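Review scores, five stars at a time

Zarik went up on the store in November with 652 reviews before lunch. Most of them were the same two sentences. Glowing ones, too.
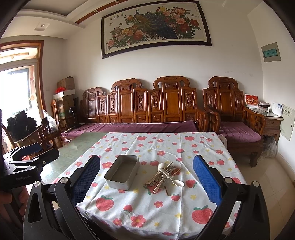

Perihan Aksoy

A review farm is cheap. For the price of a big release you can buy 3,000 thumbs-up, delivered in 5 hours. Refunds if the store pulls any. Small studios know this and hate it. Some pay anyway.

Brernevlow, a puzzle game, did'nt. It sank to page 2 of its own tag and stayed there.

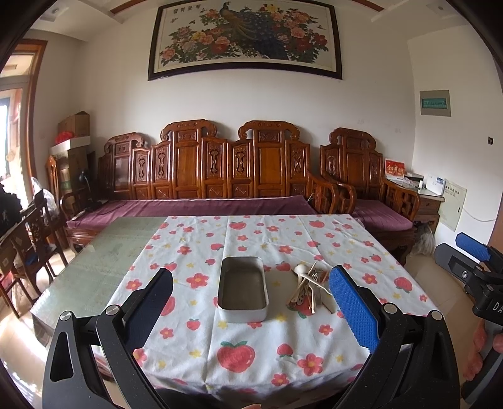
Cheng-en Kong would sort by playtime and drop anything under an hour, which he says kills most of the junk overnight. Maybe. The farms idle their acounts for longer now, and the store still counts idling as play.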